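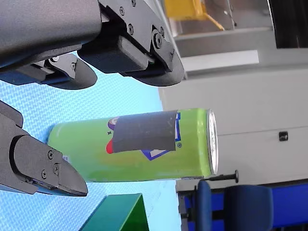
When does someone have to stop the arm before reaching in?

Every time. If any part of your hand goes past the edge of the mat, the arm is paused first and the light on the pendant is steady, not blinking.

## 6. Handling drinks cans and other thin-walled items

Applies to all Rinero cells at Skenwood. Replaces the December sheet - bin the old one.

**Before you start**

1. Check the finger screws by hand, then with the hex key. Any that turn, tighten and log it.
2. Wipe the finger pads. Dry cloth only. No spray.
3. Mat flat, no curled corners.
4. Cover logos on cans and boxes with dark tape. Press the ends down, a lifted end catches on the pads.
5. Clear the bench of anything not on the job card. Chairs back behind the floor line.

**Running the pick**

1. Load profile CAN-32. Not the default one, it grips too hard.
2. Place the can, on its side or upright as the card says.
3. Step back. Both hands off the bench.
4. Press Start once. Wait. Pressing twice queues a second pick.
5. Watch the first close at slow speed. Only go to full speed after a clean one.

> **Caution:** Never steady a can with your fingers while the jaws are closing. If it rolls, let it roll. Pause, then reset it.

> **Caution:** Full cans can split. Dented, leaking or bulging - take it out of use straight away, keep liquid off the wrist joint.

**Note:** two grippers working on one item need both arms paused, not just the nearer one. Pausing one does not pause the other. This has cuaght people out.

**If it stops with code 3693**

- Leave the item where it is.
- Pause both arms, open jaws from the pendant.
- Never pull an item free by hand.
- Same code again on the next pick: stop the cell, ring Raltwood support.

**Pad changes**

Change pads every 3000 picks or at the first visible split. Always as a pair. Spares in the Tse cabinet, second shelf. Write the date on the card inside the door - old pads go in the scrap tub, not back in teh box.

Last checked 2019-07-14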